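Abrehet Yilma on trays, benches and knowing where the screws went

Abrehet Yilma has been fitting out workrooms in Nunham for seven years. Most of her jobs are small: a repair bench in a garage, a shared workshop behind a shop, a back room in a school. She started in a parts store in Prarthorpe, where she spent her first winter putting things back on the wrong shelves.

"I was hopeless," she says. "I'd put a thing down, turn to get something else, and then I'd have to look for the first thing. So I started carrying a tray. Everything I was using went on the tray. If it wasn't on the tray it was on the shelf."

She still works that way. When she sets up a room she asks for the main table to be cleared right back, and then she puts one tray on it. People find this odd, she says, because they have usually called her in to talk about shelving.

"They want to know about the shelves, and I get to the shelves. But the shelves are where things live when you're not using them. The trouble is on the table."

Her preference is for a white table and a dark tray. A small black screw disappears on a black bench, and a white top shows dirt early enough that people wipe it. She doesn't mind scratches.

"A white top marks. It'll have grey scuffs on it in a month and they don't all come off. I tell people that before they buy it. If that's going to bother you, get grey. But I wouldn't leave grit sitting on it. Grit gets under whatever you slide across, and then you've got a real scratch."
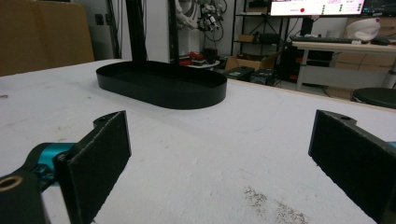
The oval tray near the middle of a white worktable, with storage against the wall behind.

The tray itself can be nearly anything with an edge. She likes an oval with a low rim. Corners collect dust and washers, she says, and a high side means tipping the whole thing up to get the last piece out. With a low one you can slide a part up the side with a finger.

"And flat inside. I had one from Agarwal, the kitchen supply place, with a pattern pressed into the bottom. Looked nice. Every little nut sat in the pattern and wouldn't come out."

Where it goes matters less than people expect, as long as it stays put. She sets hers toward the back of the working area so there is bare table in front of it. One client, Ravindra Khurana, kept his beside his elbow and knocked it off twice before he moved it.

"Most of what was in it was shim washers," he says. "I was finding them until March."

Cardboard is the other thing she gets asked about. Workrooms fill up with it, and she has given up telling people to get rid of all of it.

"Boxes are fine. A box on a shelf is storage. An open box on the floor is a job you haven't finished. I allow five minutes at the end of the day and that's where I'd spend it. Either it's unpacked, or it's closed and it goes up."

She would sooner see hard cases kept low, where nobody has to lift one down from over their head. Labels go on the end that faces out. She writes them by hand, having once bought a label printer and lost it in a client's storeroom.

Her next job is a shared workshop in Bunmont, where the members have asked for storage for 1,000 small parts. She has told them she'll look at the tables first.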